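Civcombe estrena tienda en Vulside y arranca su temporada de talleres de reparación

Vulside, Sep 8, 2018

¡Por fin puedo contarlo! Llevo desde marzo mordiéndome la lengua cada vez que alguien me preguntaba qué estábamos montando en el local de la esquina, y ya está: Civcombe abre sus puertas en Vulside, con tienda, mesa larga para coser y una programación de otoño que me tiene contentísima. Soy Rodica Radu, fundé esta mercería hace 15 años en un bajo minúsculo y hoy me toca escribir la nota de prensa, así que perdonad si me enrollo (me voy a enrollar).

Lo primero, lo práctico. La tienda vende hilos, cremalleras, entretelas, botones sueltos y lana por peso. Sí, botones sueltos, de uno en uno, porque sé lo que es perder el último botón de un abrigo y tener que comprar una bolsa entera para sustituirlo. En los cajones hay 396 modelos distintos y los hemos ordenado por tamaño, que no por color. Ya sé que por color queda más bonito, pero a la tercera vez que buscas un botón de camisa entre los de gabardina se te pasan las ganas de arcoíris.

Además estrenamos la línea de hilo Drotinine, que hemos preparado durante todo el año con la hilatura de Yuen. Es un hilo de zurcir, mate, con algo más de cuerpo que el de coser a máquina, y sale en 57 tonos. Hay muchos grises y muchos azules marinos, que es lo que la gente lleva roto de verdad: calcetines, codos, rodilleras, el forro del bolsillo. El mostaza lo metí yo por cabezonería y lo defiendo.

Los talleres los dirige Lăcrămioara Moldovan, que cose desde niña y que ha diseñado el programa entero. Le pedí unas palabras para esta nota y me mandó lo siguiente: «Quiero que quien venga traiga su propia ropa, la que tiene en la silla esperando desde el invierno. No vamos a practicar con retales cuadrados. Se zurce sobre el calcetín, que es donde está el agujero». Pues eso, ¡vaciad la silla!

Habrá tres cursos para empezar. El de zurcido es para principiantes absolutos y se hace en una sola tarde. El de cremalleras dura dos sesiones, la primera para descoser (con paciencia, que luego vienen los disgustos) y la segunda para montar la nueva. Y el tercero, el que más me ilusiona, es el de remiendo visible: parches, puntada sashiko, bordados encima de la mancha que no sale. Las plazas son limitadas porque la mesa da para lo que da, y en el precio entran el hilo y las agujas. Las tijeras buenas las prestamos en clase, pero se quedan en la tienda —lo digo con cariño y con conocimiento de causa. 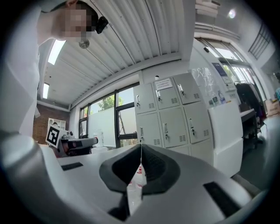
De cerca, con la vista hacia abajo. Civcombe, Vulside.

También me habéis preguntado mucho por los arreglos por encargo. De momento cogemos bajos, cremalleras y forros, con entrega en una semana. Trajes de novia no, lo siento en el alma; hicimos uno el año pasado y todavía sueño con las presillas. Si traéis prendas de punto, que vengan lavadas, por favor, y si guardáis lana del mismo ovillo, metedla en la bolsa, aunque sea un trocito.

Para la apertura hemos preparado café, bizcocho y un rincón donde cambiar patrones: dejas uno que ya no uses y te llevas otro. No hace falta que estén impecables, solo que no falte ninguna pieza (mirad bien las mangas, que siempre se traspapelan). Lăcrămioara estará toda la tarde en la mesa larga resolviendo dudas y yo estaré en la caja, seguramente hablando demasiado.

Las inscripciones para los talleres se hacen en el mostrador. Quien quiera regalar una plaza puede llevarse un vale, que cosemos a mano sobre cartulina y no caduca.

Sobre Civcombe
Civcombe es una mercería independiente especializada en materiales para reparar ropa. Trabaja con hilaturas pequeñas, vende al detalle y ofrece formación en costura y remiendo para adultos. Su nueva tienda de Vulside se suma al local original, que mantiene su horario de siempre.

Contacto para medios
Rodica Radu, Civcombe. Las peticiones de entrevistas, muestras del hilo Drotinine y material gráfico se atienden en la tienda de Vulside.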